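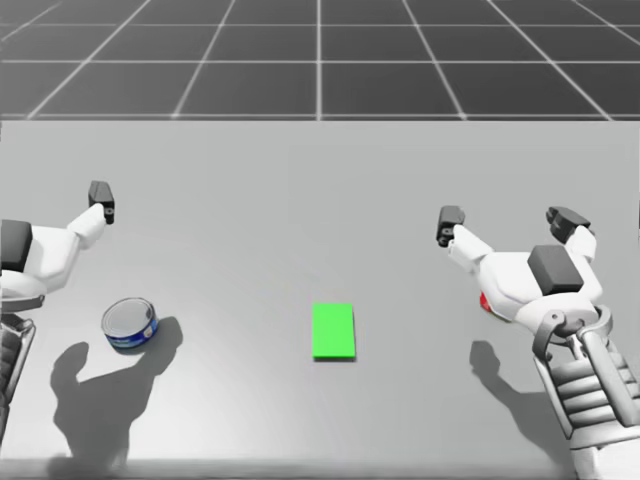
Flurna is a simulation package for two-armed tabletop manipulation, published by Himitz and sold as an add-on to the Ilta physics engine. It supplies a set of rigged robot models, a library of small household objects and a task editor, and is used mainly to write and check pick-and-place routines before they are run on hardware. The package is licensed per workstation. A reduced edition without the task editor is offered to schools.

Origin

The package grew out of an in-house test bench written by Lorcan Noonan and Sieglinde Wiegand, who needed a repeatable way to compare grasp planners. The first version had one arm, one table and no object library; users were expected to bring their own meshes. The second arm was added at the request of early customers working on handover tasks, and the product was rewritten around the two-arm layout before its commercial release.

Workspace

The default workspace is a plain gray table on a dark floor ruled with white grid lines. Surface textures are left out on purpose, so that contact and shadow behavior can be judged without visual clutter. Custom floors and walls can be loaded, although the supplied tasks do not use them.

Each arm carries a two-finger gripper with dark fingertips. Finger opening is set as a continuous value, and the two grippers are addressed separately, so that one may stay open while the other holds an object.

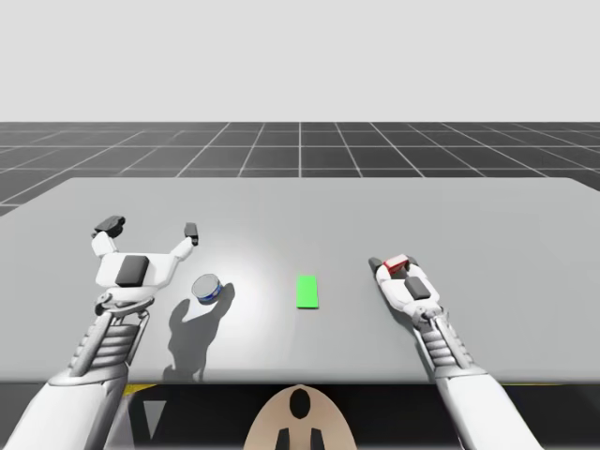

Objects are defined by a collision mesh, a mass and a friction pair. The library shipped with the current release holds 307 entries, most of them food packaging, blocks and hand tools. Object weight can be varied between runs, up to a limit of 2000 grams; above that figure the solver issues a warning and the result is marked as unreliable.

Flat colored rectangles are used in several of the supplied tasks as goal regions. A goal region may be given a thickness, in which case it takes part in collision, or it may be drawn as a marker only. The distinction is stored in the task file and is a frequent source of error in files carried over from older releases -- a block set down on a region with thickness comes to rest slightly higher than one set down on a marker, and the success test must allow for this.

Tasks and scoring

The package includes 37 tasks. A task consists of a start layout, a goal condition and a time limit. Start layouts can be fixed or drawn at random within bounds set by the user. Scoring is binary by default, with an optional graded score based on the distance between the object and the center of the goal region at the end of the run. 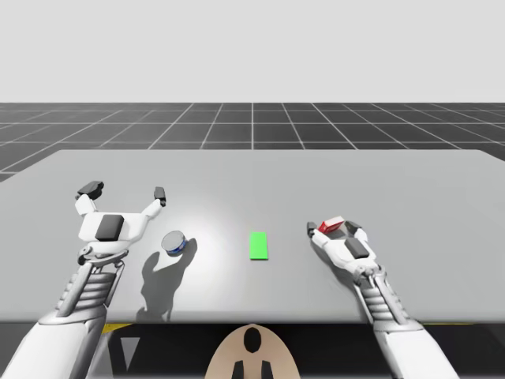 Vol. 2, p. 307

Runs can be driven by a script, by a trained policy or by an operator using a pair of hand controllers. All three write the same log format, which records joint positions, gripper opening and object poses at every step. Logs may be replayed from any viewpoint, including views that were not rendered during the run.

Cameras

Cameras are placed freely in the workspace or fixed to a link of the robot. Fixed cameras inherit the motion of the link and are subject to the same joint limits. Rendering is separate from physics and may be switched off for batch work, which shortens run times considerably on machines without a graphics card. 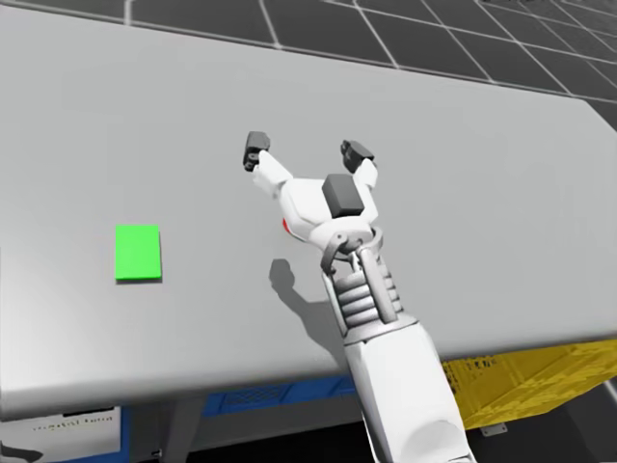 Shadows are computed from a single overhead source unless others are added. Soft shadows are on by default and cannot be disabled for one camera alone, a restriction noted in most reviews.

Reception

In a comparison of tabletop simulators, Olanrewaju Onyeka rated Flurna highly for the stability of its finger contacts and found its documentation thin, particularly on importing meshes. Áine Horgan, reviewing the school edition, considered the loss of the task editor a serious drawback, as layouts must then be changed by hand in a text file. Both reviewers compared the package with Fodor, a competing product with a larger object library and support for only one arm per scene.

See also: Fodor; grasp planning; Ilta (physics engine)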